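Assessing Whether a Robot Arm Can Manage a Household Chore

Tononon recommends the following procedure to organisations considering a robot arm for light domestic work. It was prepared by Shaohua Dai and last revised on 11 March 2023.

1. Select one chore, such as emptying a small bowl of dry material into a bin.
2. Cover the bench with a pale cloth, so that spilled grains can be found afterwards. Old stains should be noted before the first trial.
3. Place the bowl near the middle of the cloth and leave a small heap of dark granules in the bottom.
4. Run 27 trials without adjusting the program.
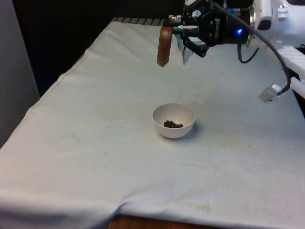 Record each spill separately from each failed grasp. A trial in which an operator intervenes is to be entered as a failure, even where the bowl is emptied. Most arms are not yet ready to do this chore unattended, and results should be repeated with a second bowl before any purchase is authorised.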